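4.2 Table tasks: where the chores stand

I'll start with the part of the study I like best, and it's also the part that made us look the least clever. When we wrote the plan for Plekeo back in April, I put the table tasks down as the easy warm-up. Put a bowl where it goes, move a spoon from one place to another, done by lunch! The hard stuff was supposed to be the laundry (Section 4.3) and the parts bins at the Nundolgate shop (Section 4.4). I was wrong on all of it except the laundry.

Our question in this section is a plain one. Can a policy trained only on people's own hand motions, recorded with a pair of hand-held grippers, do a small kitchen chore well enough that you'd let it do the chore at home? I don't mean once, with three of us holding our breath. I mean on a dull evening when you're in the other room.

We recorded 2,153 demonstrations for the table tasks and kept 1,872 after cleaning. Most of what we threw out was bad tracking, and the rest was people (me, mostly) changing their minds halfway through a reach. Each demonstration covers one short job with one or two pieces of tableware. We let everybody work at their own speed and in their own style, which I fought for and would fight for again, even though it made the data messier. Some people go straight for a spoon handle, some sneak up on it from the side, and a policy that only ever sees one way of doing it gets stuck pretty fast when the handle points somewhere else.

Figure 3 shows the table with the striped placemat, the bowl and the wire cutlery basket (first view), and bare wood between the two fingertips from one gripper's own camera (second view).
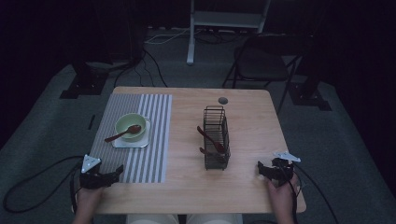
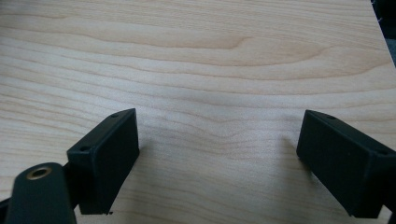

Sandrine Rolland read a draft of this section and wrote back that she'd stop calling it a chore at all, that a chore is the whole thing from dirty table to clean table, and we had measured a handful of moves that happen to occur inside one. She also wanted to know who puts the bowl back when the machine gives up, and whether we'd timed that person. Fair points, both of them, and no, we hadn't. I've left the word in the heading because I don't have a better one, but please read it with her note in mind.

So, the numbers we do have. We ran 30 trials per task on the Seyoum arms, with the same tableware in new positions each time. Bowls went well. The policy found the rim, closed on it and set the bowl down on its saucer more often than I'd have bet on, and its misses were mostly small ones you could fix with a nudge. Spoons were another story. A thin handle gives the fingertips very little to hold, and if it's leaning on something, the lean changes as soon as you touch it. People deal with this without thinking, by squeezing a little and waiting to feel the handle settle. Our policy has no sense of touch, so it squeezes and goes. Getting a spoon out of a wire basket was the worst of the lot, with handles catching on the rods and the whole basket coming along for the ride.

We tried the obvious fix, more data. Going from 2,000 spoon clips, borrowed from the older Lavach set, to that set plus our own helped with reaching and did close to nothing for the pull itself. My reading (and my coauthors only half agree) is that the missing piece is force, and that no pile of video is going to supply it. We come back to this in Section 5, where we add a cheap pressure pad to one fingertip and run the spoon trials over again.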